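**Ticket 1164: push-button sorting, bench by the glass partition**

Opened by: Hanane Abdelaziz
Assigned to: Said Sqalli
Status: open
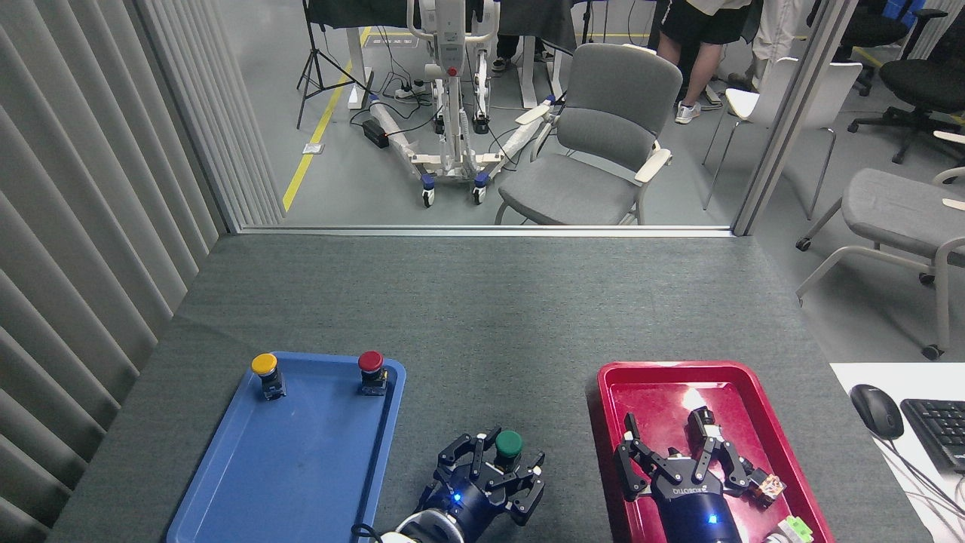

Yellow, red and green caps are all from the Widstead order. Stock sheet lists 18 green; bin label says 102. Label is probably left over from the previous batch.

**Mon 14:10** Relabeled bin. Blue tray stays the tray for switches.

**Mon 15:35** Contact check on green fails intermittently. Terminal screw suspected. Magdy to retest with the other meter.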